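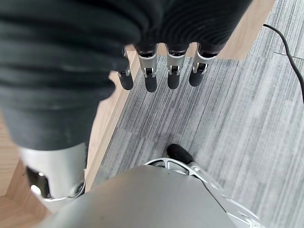
Section 4. Good practice before and during hand work

Welcome to the part of the guide we enjoyed writing most! Once the Kurnen is standing and talking to its controller, you'll want to get the hands moving straight away, and so did we. Please read this section first all the same. It sets out the house rules that every Kurnen operator signs up to, and they apply to a quick finger test just as much as to a full day of picking and placing.

4.1 Who may run the hands

Two people are needed whenever the hands are powered: one at the controller and one standing with the stop button in reach. Both must have finished the short course run by Vibeke Hafþórsson's team. The person holding the stop button has the last word, always, and doesn't have to explain until afterwards.

4.2 Getting the floor ready

1. Mark out the working area with tape. Allow the full reach of both arms plus one good stride.
2. Walk the area and look for raised edges, especially where two kinds of flooring meet. Even a small lip can catch a foot.
3. Route every cable out of the walking path. A cable lying across carpet is easy to miss when you are watching the fingers (we have all done it).
4. Put away loose tools and packaging.

CAUTION: Never step over a cable to reach the robot while the arms are powered. Stop, walk round, start again.

4.3 Covers and sleeves

Fabric covers are welcome on the Kurnen. They save the finish from scratches and they look great! They do need a bit of care around moving joints.

1. With the power off, fit the cover and check that the edge sits behind the finger bands.
2. Open and close each finger by hand. The fabric should slide freely and stay out of the pivot.
3. Look for pulled threads. Trim them or change the cover.
4. Check the lower body too, as a long sleeve can hang down and meet a leg joint when the robot crouches.

NOTE: Knitted covers stretch with use. Repeat step 2 every time you power up, however well it went the last time.

4.4 First finger movement

1. Select "Slow" on the controller. The speed limit stays on for the whole of the first session.
2. Call out "hands live" and wait for your partner to answer.
3. Move one finger at a time, outermost first.
4. Watch the gap between the fingertips and the robot's own legs. The arms can reach further down than most new operators expect, and the rubber tips will grip whatever they touch.
5. Close all the fingers together only when each has moved cleanly alone.

CAUTION: If a fingertip presses against the body or the floor, use the stop button. Don't try to drive it clear.

4.5 Keeping the log

Write down every session, including the dull ones. Record the operators, the cover fitted, the speed setting and every stop. Fingertip pads are due for replacement after 3,080 full closures, and the log is the only place that number lives. Poul Holst reads all the logs sent in to Roditz, and several rules above began as a scribbled line from an operator. Send us yours!

Kurnen Set-up Guide, Section 4 | © 2021 Roditz | Questions: operator support desk, extension 297 | Back to top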